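読了目安:1分

トレーディングカード用のデッキケース、Jiltton「Alero」を3か月使った。値段は3,000円。紙のカードゲームの箱にしては強気だ。

公称では二重スリーブのカードが100枚入るという。入ることは入る。ただ、スリーブの銘柄を替えると最後の数枚がきつく、取り出すときに角が引っかかる。大会の制限時間内にサイドボードを入れ替える人には勧めにくい。
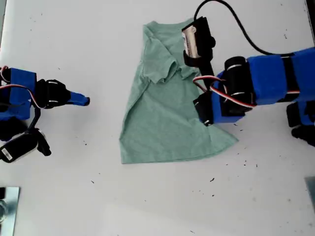
白い台の上、たたみかけの薄緑のTシャツ

磁石のふたは評判ほどではなかった。机の上では問題ないが、鞄の中で二度開いた。600円で買ったPisharodyの樹脂ケースは、見た目こそ安っぽいものの、まだ一度も開いていない。付属のダイストレイも浅すぎて、振ればたいてい外へ飛ぶ。

内張りは確かに良い。カードに擦れ跡はつかなかった。とはいえ、この差に2,400円を払うかと聞かれると困る。同じ額ならパックを買う。
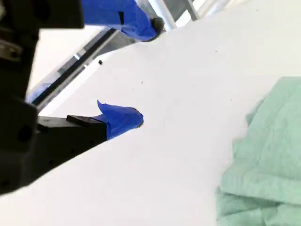

青いテープを巻いた指先部分

色違いのBadero版は内張りが薄いらしいが、試していない。統率者戦のデッキを一つだけ飾っておきたい人なら買ってもいいと思う。私は二つ目を買わない。

評価:5点中2.5点

お問い合わせ | © カード箱日記 | ページの先頭へ戻る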